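Kallance K4 Gooseneck Kettle: Review After Four Months

The K4 replaced a Grekix stovetop model that had developed a slow leak at the base of the spout. It has been in daily use since August, mostly for tea and instant soup, with pour-over coffee on weekends. The unit was bought at retail.

Build is adequate. The lid fits tightly enough that it takes two hands to remove, and this has not loosened with use. The handle stays cool through a full boil. The base has a short cord with no storage underneath, so any excess has to be bunched up behind it. The feet grip well on tile and less well on painted shelving.

Temperature control is the main reason to pay for this class of kettle. Checked with a probe thermometer, the K4 read 2 degrees high at the lower settings and matched the probe near boiling. The error was consistent, so it is easy to correct for. Hold mode keeps the set temperature for the advertised period and then shuts off with no alert.
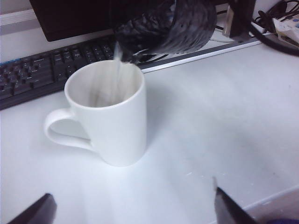 Flow rate depends heavily on fill level. With the kettle full, the first part of the pour comes out faster than expected and needs a shallow tilt. Below half, flow is steady and easy to place. The Mendora kettle at the same price pours more evenly but has no hold mode, and its display is hard to read from the side.

Heating 1,000 ml of tap water to a boil takes nearly as long as it did in the Grekix on a gas burner. Buyers coming from a high-wattage jug kettle will notice the wait.

Scale builds up around the temperature sensor first. Kan descaling powder cleared it in one cycle, with a second rinse needed to remove the taste. The manual recommends monthly descaling. In a hard water area, every two weeks is more realistic.

The power button has started to need a firmer press than it did when new. It still registers every time.

Recommended for tea drinkers who use several different temperatures. For boiling only, a cheaper kettle will do the same job faster.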